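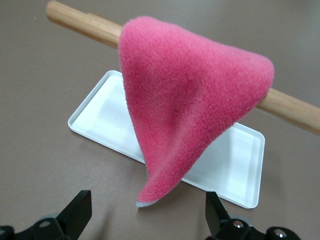 What does a planner need to know before a robot takes hold of a hanging cloth?

Mainly where the cloth is free to move and where it is held. The planner also needs a grasp point the fingers can reach without touching whatever supports the fabric.

Report on the visit to Fusano, June

A delegation from the Gultley technical program visited the Fusano software laboratory to review its work on the handling of soft goods. The delegation consisted of Esi Adjei, Ebbe Hägglund and the undersigned. Our host was Mounir Soliman, head of the planning group.

The morning was given to Kuden, the laboratory's task planner. Kuden treats a cloth as a coarse mesh of 63 points, fitted to the wrist camera view each time the arm pauses. Mr. Soliman explained that finer meshes had been tried and set aside, as the fit then took too long to be of use during an approach. The present version completes a fit in 60 milliseconds on the bench computer.

At the draping station we watched several cycles with a plush pink cloth hung over a wooden rod above a white tray. The approach is made with the fingers open, and the planner aims for the lowest corner. Ms. Adjei asked how the software tells the front of a fabric from the back. The perception model labels both faces, and a curled corner showing the gray reverse is marked as uncertain until a second view is taken.

Mark Anthony Barredo then presented the log viewer. Every run is stored with its camera stream, joint positions and planner decisions on one timeline. He opened a set of 442 recorded runs and filtered it to the 11 in which the planner had changed its grasp point after the final pause. Mr. Hägglund considered this the most useful part of the visit for our own program, where such records are still kept in separate files.

In the afternoon we discussed force limits during pulling. These are set by hand for each fabric, and the laboratory has no method at present for estimating them from vision. Our hosts were frank on this point.

The viewer's export format will be sent to Gultley for review. Questions on it should be directed to Mr. Barredo.

Keisha Haddad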